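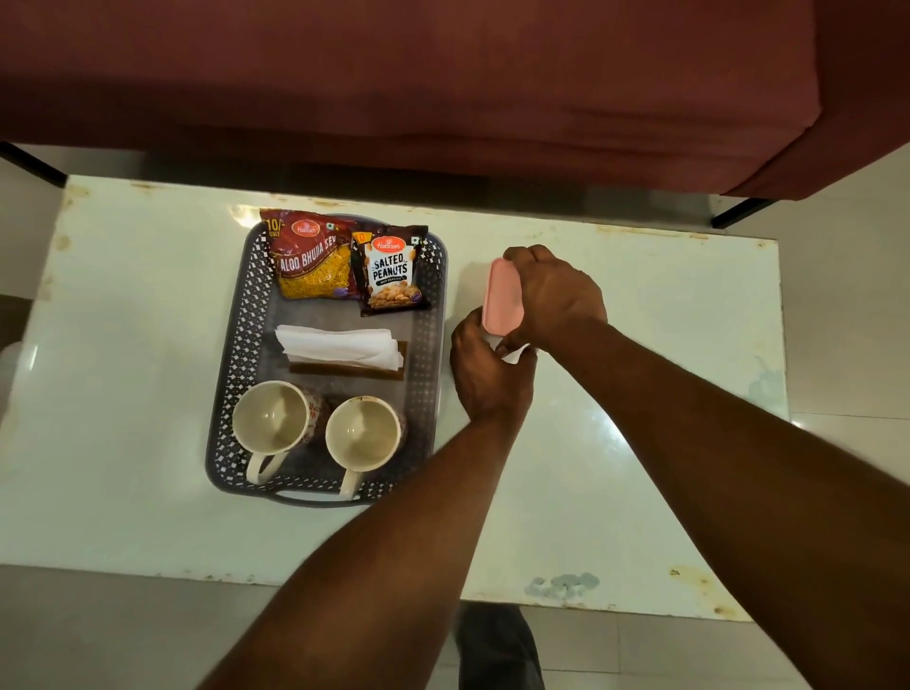
Progress on the tray service work at the Dulby site has kept to the plan agreed at the start of the grant, with one change to the order of tasks described further down. The period covered ends in April. Staff in the visitor lounge have now recorded 2,370 clearing and setting rounds at the low tables, against a target of 3,000 by the close of the phase. A typical round takes in a mixed load: two snack packets, a wooden napkin holder and a pair of used mugs in one grey tray, with a pink lidded container handled separately in both hands. Mixed loads of this kind make up the larger part of the work in the lounge and were chosen for that reason.

Equipment

The Skirel carrier was delivered to Dulby and commissioned on the ground floor. It moves loaded trays between the lounge and the wash-up room and docks beside the sink. It does not lift items from tables. That step is still done by hand, and the recordings are intended to show which parts of it could be passed to a second machine in the next phase. The carrier has completed 722 trips under normal working conditions. Stoppages were mostly at the door to the back corridor, where the threshold strip stands slightly proud of the floor. The strip has been replaced and no stoppage has been logged at that point in the final three weeks.

Battery life is adequate for the morning but not for a full shift. The carrier is charged over the lunch break, when it is least wanted.

Results from the recorded rounds

Prajapati, our analysis contractor, has processed the first batch of recordings and returned step timings for each round. Three findings affect the design work.

Mugs are the slowest items to place. Staff turn them so that the handles do not catch on the tray rim, and this small adjustment takes longer than the lift itself.

Light packets move about when the tray is carried and often end up over the rim. On the carrier this has led to a few dropped packets. A deeper tray is on order.

Lidded boxes are nearly always handled with two hands. A single gripper is unlikely to manage them safely, and we propose leaving them out of the first trials.

Glare from the polished table tops has made some recordings hard to process. Matt covers were tried and the staff disliked them, as they slipped during wiping. We have moved two floor lamps instead, with a partial improvement.

Effects on staff

There are 5 attendants on the lounge rota. None has lost hours in the period. Before the carrier arrived, each attendant walked every tray to the wash-up room, and this was the most common complaint in the entry survey. Walking has fallen, and the time is going mainly into setting tables and answering visitors. Two attendants report more time spent bending over the low tables, as they now do several in a row without a walk in between. The rota was changed in response so that table work and wash-up alternate by the hour.

The wash-up room has had a less even time. Trays used to arrive in ones and twos and now come in groups. Ravindra Sisodia, the shift lead, asked for a limit on how many loaded trays can be sent together, and this was set at four. He has also taken over the daily fault log, a duty not foreseen in the job descriptions. We have agreed a paid allowance for it until the end of the phase.

Attendants may decline to be recorded in any round and need not say why. Recordings are not used for appraisal and are not passed to line managers.

Change to the plan

The trial at Stalalton was due to begin alongside the Dulby work. It has been put back until the deeper trays are in use, so that both sites start with the same equipment. The cost of the delay is small - mainly storage for the second carrier - and can be met from the existing budget.

Next period

The remaining rounds will be recorded at Dulby, with more weight given to the late afternoon, which is thinly covered so far. Prajapati will deliver timings for the full set. We will repeat the staff survey and report the results by job role. A decision is requested from the funder on whether the fault log allowance may be carried over to Stalalton under the same heading.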